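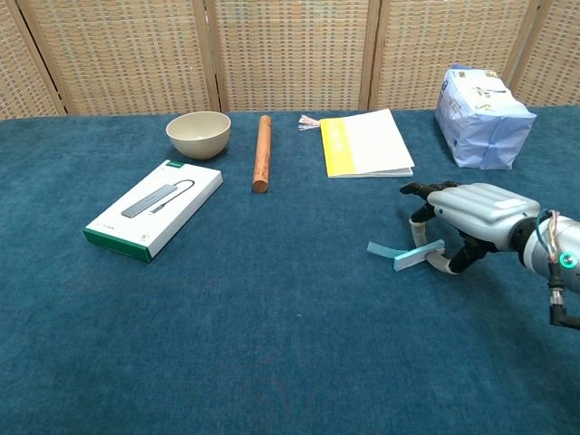

Vol. 16, No. 4

Collecting > Coins & Medals > Features

The bottom of the box

Every coin dealer who has ever rented a trestle owns a junk box. It sits at the end of the table furthest from the cash tin, it used to hold biscuits or printer paper, and it has a price written on the flap in texta that has been crossed out and raised. Serious collectors walk past it on the way to the graded material. I have never once managed to walk past it, and I have the drawers at home to prove it.

For most of my collecting life I bought by the handful. You rummage, you find a worn French ten centimes and a Danish piece with a hole in the middle, you hand over your change and go home with dirty fingertips feeling you have got away with something. Then, at the Dillau fair, I bought the whole box. The dealer had been lugging it to and from his station wagon for years and I think he would have paid me if I had held out until packing-up time. I did not hold out. I haggled him down by the price of a sausage sandwich, then bought him a sausage sandwich.

What follows is an account of what was in it, offered to anyone who has looked at an auction listing headed WORLD COINS, UNSORTED, HEAVY and felt the pulse quicken.

"Unsorted" needs some attention. In the trade it means sorted. It has been sorted by the family, who took out anything that looked like gold. It has been sorted by the first dealer, who took out anything that was silver, and by the second, who had better eyesight. By the time a box reaches a collector like me it is about as unsorted as a school lost property cupboard in the last week of term, where all the good jumpers have gone and what remains is one sock and a recorder.

I knew all this. I had said it, at some length, to newer members of our club. I carried the box out to the car with both arms and my knees bent and thought, well, you never know.

Sorting is the best part and I won't hear otherwise. I did it over the colder weeks, a heap at a time, on an old towel so that nothing skated off under the fridge. There are schools of thought. The geographers make a pile for each country and run out of table somewhere around the Balkans. The metal people start with a magnet and a set of scales and are finished by lunch, and good luck to them. I began as a geographer, became a chronologist when I got sick of Italy, and ended up with piles based on nothing more respectable than whether I liked the look of the thing. There was a ships pile. There was a pile of women with wheat. The pile of kings with unfortunate chins had to be split in two.

The Commonwealth made up the bulk of it, as it does in any Australian box. I met a great many pennies, most of them worn to the colour and interest of a chocolate button, and I checked the date on every last one of them in case it was 1930. I would like to report that I did this in a spirit of scholarly completeness. I did it with my heart going like a two-stroke. Every Australian who has ever tipped out a jar has done the same, under a lamp, tilting the thing, willing a six to be a nought. None of them was. One had been drilled and hung on something, and one had been squashed by a tram or train, and I've kept those out, being the only two that seemed to have had an interesting time.

After the pennies came the holiday money. You can read a family's travels in the bottom of a box, or at least you can make them up. Somebody had gone through Fiji and Hong Kong. Somebody had come back from Italy before the euro with a quantity of lire that must have annoyed them at the airport. There was a run of Canadian cents, a car wash token, and a supermarket trolley token from Germany that I spent a whole evening trying to attribute to a Baltic republic.

I mention the trolley token in the interest of frankness. I had got as far as writing it a little cardboard ticket.

Tokens deserve a feature of their own, and they'd get one if anybody at this magazine would let me. They're what the box is really for. A coin has had its biography written already; somebody has published the mintage, the designer and the number of beads around the rim. A token for one free beverage at a club that burned down has no literature at all. You are the world authority on it from the moment you pick it up. I was for a short time the world authority on a brass disc lettered IMAU and nothing else, plain on the back, with a reeded edge that somebody had gone to real trouble over. I liked it better than anything else in the box, chins included.

I tried to find out what it was. I put it to the club on show-and-tell night and was told it was a laundry check, a mine tally, a brothel token (there is always one member who says brothel token, about everything) and a washer. I entered it into Rultura, the cataloguing program the club bought and which I alone continue to use, and which will not let you save a record until you have filled in a country. I put down Norfolk Island, meaning to go back and fix it. The program has since produced a very handsome pie chart with a sliver in it for Norfolk Island.

In the end I took it to Ertürk, the auctioneers, on one of their free valuation mornings. If you have not been to one, it is a queue of people holding socks. The socks are full of coins. Everybody in the queue has been told by an uncle that theirs are worth a bit, and everybody watches the person at the counter with a sympathy that doesn't go very deep. The woman ahead of me had a Victorian sovereign in a pill bottle and was told so, and the whole line hated her.

My disc was looked at through a loupe, turned over, looked at again and handed back with real courtesy. The opinion was that it was brass. I was asked if I had anything else. I had, as it happened, brought the trolley token, in case.

This magazine's readers will want to know what it all came to, and I can hear a few of them reaching for the calculator already. Lot 307 in the Ertürk sale of 03/10/2006 was mine, or what I had picked out of the box as the cream: a few silver threepences that three rounds of sorters had missed, a decent New Zealand florin, some Straits Settlements cents with most of their detail, and a Swiss medal for rifle shooting which I had grown tired of polishing with my eyes. (With my eyes only. If you take one practical thing from this page, leave the metal polish in the laundry. I have seen a lovely old bronze medal brought in gleaming like a tap, by a man who had worked on it all weekend and was waiting to be congratulated.)

The lot sold. It sold to the only bidder, below the low estimate, and after commission it covered the box, the sausage sandwich and part of the parking. I regard this as a triumph and have described it that way at home.

The remainder is still with me. The common stuff I have bagged up by weight, and I had a plan for it, involving the schoolkids' table at the club's May meeting, where juniors may take a scoop for free. The juniors turned out to be sharper than I'd hoped. They sorted it before they took any. I watched a girl who could barely see over the table go through a tub of my pennies looking at nothing except the dates, tilting each one under the light, and put the lot back.

So there is a good deal left. I have it in a box, a newer one, that once held copy paper, and I have been thinking of booking half a trestle at Dillau next year to see if I can't shift it. I would put it at the far end, away from the cash tin. The price is the only thing holding me up. I had 2000 cents in mind, which is how my grandfather would have quoted twenty dollars to make the buyer stop and work it out, and then I would let whoever it was beat me down a little.

The Imau piece won't be in there. It's on the windowsill over the sink, where I can get at it, and if any reader has another I'd be pleased to hear from them care of the editor, particularly if it has anything on the back. Please don't write in to say washer. It has no hole.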